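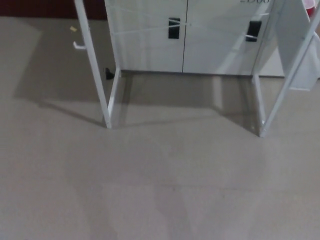

By the Hasilero Features Desk
7 October 2026

Registration for the Fenberg Open, the autumn tournament for the strategy game Prikgate, closed with 3,038 entrants. The studio, Říha, had set aside places for up to 4,000.

Play begins with an online ladder of 49 matches per entrant. Players who leave a match early will receive a loss and may not queue again for 3 hours. The balance changes released in August remain in force throughout the event, and no further updates to units or maps will be made until the final has been played.

Teams that qualify must confirm their rosters before the bracket is drawn. Substitutes may be named at that stage only.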